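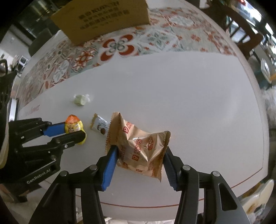 Fortune biscuit, still in its wrapper.

Does praying for small things annoy anyone else?
Posted in Faith & Doubt, Sep 6, 2026

larnivora
Our house group is reading a little paperback on prayer by Stepan Pasichnyk and it's caused a proper row. He says you should ask God for everything, right down to parking spaces and lost keys. I was brought up chapel and my gran would have been horrified (you prayed for the sick and you said thank you, and that was your lot). I've got to page 37 and I'm not sure I can carry on. Am I being a snob?

TadhgFitzgerald
Bit of a snob, yes! I pray about my keys. If He's counted the hairs on my head He can cope with my keys. Pasichnyk is good on this later, in the chapter about the widow, so do stick with it.

Aaltonen40
I'm with larnivora. People are praying for their children to live and you want a space near the door at Tesco? I left a church over this sort of thing. Every Sunday someone stood up to say the Lord had sorted out their boiler.

larnivora
Boiler!! We had a sofa.

drolmont
Not a believer any more, just lurking, but what bothered me was never the size of the request. It was that a yes counted as an answer and so did a no. I couldn't see what would ever count as silence.

TadhgFitzgerald
Fair question drolmont, and I don't have a neat reply. I've had silence. Most of one December, when my dad was in hospital. I wouldn't call it a no, it was just silence, and I kept going out of habit more than anything.

drolmont
Thanks for that. Sorry about your dad.

Aaltonen40
Same here Tadhg. I still say the parking thing is daft though.

trondano
Can I put in a word for written prayers? I got fed up of making up my own and went back to the old collects. They don't mention keys OR boilers. Some of them are very short too, handy at six in the morning.

larnivora
Ooh, which book do you use? Gran's fell to bits years ago. I'll give Pasichnyk until the widow chapter and report back after group on Thursday.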